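Putting a Xeon into an older workstation tower: what to do about the socket cover

Posted 24 Aug 2023 in Desktops and Workstations

kyr_bench
I have a used tower with an LGA socket and no processor in it. The board came with a plastic cover in the socket and I want to fit a Xeon. The seller, Hastari, sent no instructions. Do I take the cover out before I open the metal bracket, or after? And should the case stand up or lie down for this? I have 2 sticks of memory to add as well.

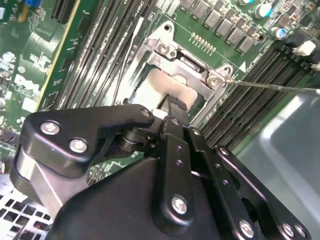

CPU1 socket, bracket lifted, cover still in.

Areti Tsakiris
Lay the case on its side with the open side up and unplug it. Press the power button once after that to drain what is left. You want to look straight down at the socket, and you want both hands free.

Leave the cover where it is while you work the lever. Release the lever, lift the bracket, and keep your fingers off the contacts. If you have a large cooler, it stays off until the very end. 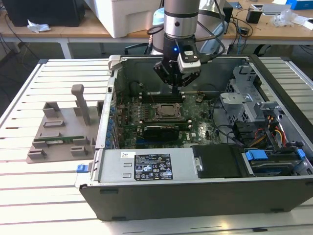
The memory can wait too. Sticks standing in the slots next to the socket only get in your way, and they take a few seconds to add later.

Then do it in this order:

1. Hold the processor by two opposite edges, lid up. Find the notches in the green part and match them to the socket before you get close.

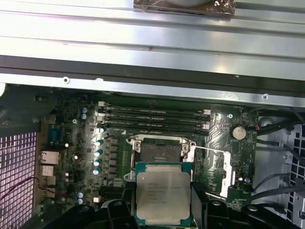
2. Take the cover out, straight up, and put it somewhere you will find it. A board returned under warranty without its cover is often refused.

3. Lower the processor flat and let go. Do not slide it or push it. If it doesn't sit level, lift it out and look again.

4. Close the bracket and bring the lever down. It takes some force — more than you expect the first time.

When the processor is out of the socket, keep it in a tray or holder with the contact side untouched. I have used the plastic Clanico trays for years. A bare bench mat is a poor place for it.
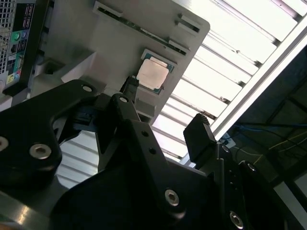 Drekholm
On some boards the cover is clipped to the bracket and pops off by itself when you close it over the processor. Check the manual for yours before pulling at it. Mine did this and the cover was fine afterward.

kyr_bench
Thanks, the manual says to lift it out by hand. I'll put in the memory last.

Marked as solved. 3973 views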